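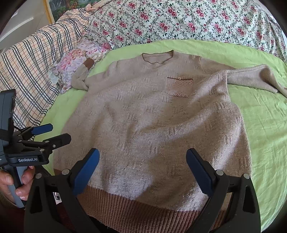
毛衣到底该挂着还是叠着?叠着。厚的、粗线的、带弹性罗纹的,一律叠着放,衣架留给衬衫和外套。

上期通讯发出去以后,后台收到最多的就是这个问题,所以这期我干脆把冬天的毛衣从头到尾聊一遍。正好我自己也在收拾,床上摊得到处都是,晚上差点没地方睡(最后是抱着一堆开衫挪到椅子上去的,第二天又抱回来)。

先说为什么我这么坚决。我有过一件很喜欢的灰色长毛衣,是在Collport那家小店买的,挂了一个冬天,拿下来的时候两个肩头各鼓一个小包,下摆长出来一截,穿上像借了别人的衣服。后来用蒸汽熨斗熏,用手往回推,救回来一点点,肩膀上那两个包到现在还看得出来。从那以后我家的毛衣再没上过衣架。

叠法我试过好几种,网上那种卷成筒的也试了,薄的还行,粗线的卷起来像一根大法棍,塞进抽屉别的东西就别想放了。我现在用的是最笨的办法:床上铺平,正面朝上,先用手掌把身上的褶子往两边抹一抹,领口摆正,再翻过来,两只袖子往背后折,沿着背走直,最后从下摆往上对折一次。大件的折三折。下摆的罗纹最好别压出硬折痕,我一般让它露在外侧,松松地搭着。

铺平这一步我以前老是偷懒,站着在胸前比划两下就折了,结果打开来全是斜的。现在老老实实铺床上,多花半分钟,顺便还能检查一遍:有没有起球,有没有勾线,袖口有没有沾上什么。像我那件米色的,胸前有个小口袋,上面缀着亮亮的小钉珠,口袋口还有一颗扣子,这种就特别要当心。钉珠会勾别的毛衣,别的毛衣也会把钉珠带松。我的做法是在口袋那一面垫一张薄棉纸,或者一块旧手帕,再往里折,让带装饰的那面包在里头。垫了以后,抽屉里其他几件明显少受罪。

说到起球,我要替Zesus的去毛球器说句话。我买的是插电的那款,229块,当时觉得贵得离谱,犹豫了整整一个购物节。用下来嘛,平针的毛衣是真好用,推过去一条干净的路,特别解压!但是表面有凸起花纹的千万别推,我在一条旧围巾上试过,凸起来的地方直接被削秃了。有花纹的还是用小剪刀,一颗一颗剪,边看电视边弄,一集的工夫能收拾完半件。

洗呢,我洗得很少。一件毛衣穿三四次才洗一回,中间就搭在椅背上透透气(搭一晚上就收,别搭一个星期,我妈看见会说)。真要洗就翻过来,凉水,放一点羊毛洗涤液,泡一会儿轻轻压,别搓也别拧。我用的是Verkov那种大瓶的,味道淡,一瓶够我用两个冬天。洗完用大浴巾裹起来按一按,再平铺着晾。有钉珠、有扣子、有拼色边的,先找个里侧不显眼的地方蘸水试试掉不掉色,深色的边染到浅色身子上可就难办了。

收纳盒的事也有人问。我去年一口气换了Gebreyes的布盒,18个,现在想想买多了,有几个一直空着装塑料袋。好处是软,塞得进衣柜上层的边边角角,正面有个小布环,踮着脚也能拽下来。坏处是盒身会塌,放满了还好,放一半就歪歪扭扭的。一盒我最多放四件厚的,再多下面的就压扁了,拿出来蓬不起来。樟木条我放在盒子侧面,用小布袋装着,别让它直接贴着毛线。

还有一点点小私心:我按颜色放,不按厚薄放。米色、驼色、红棕一盒,灰和黑一盒,其他乱七八糟的花色一盒。按厚薄分当然更科学,可是早上起来迷迷糊糊的,我想的从来都是“今天穿那件棕的”,不会是“今天穿那件中等厚度的”。你要是脑子比我清醒,就按厚薄来。

最后报告一下旧衣交换的情况。上一轮大家一共寄来700件,毛衣占了一大半,我拆包裹拆得手指都起毛了。有几件叠得漂亮极了,棉纸垫得整整齐齐,我都舍不得打开。也有团成一团塞进袋子的,没关系,到我这儿都会重新铺开叠好。下一轮2月开始收,规矩和上次一样:洗干净、没有破洞,扣子松了的请先缝两针,钉珠掉了的写张小纸条说明一下就行。

下期想聊围巾和帽子,尤其是毛线帽洗完怎么不变成锅盖。有好办法的快回信告诉我,我家那顶已经能戴到下巴了。

2019年1月12日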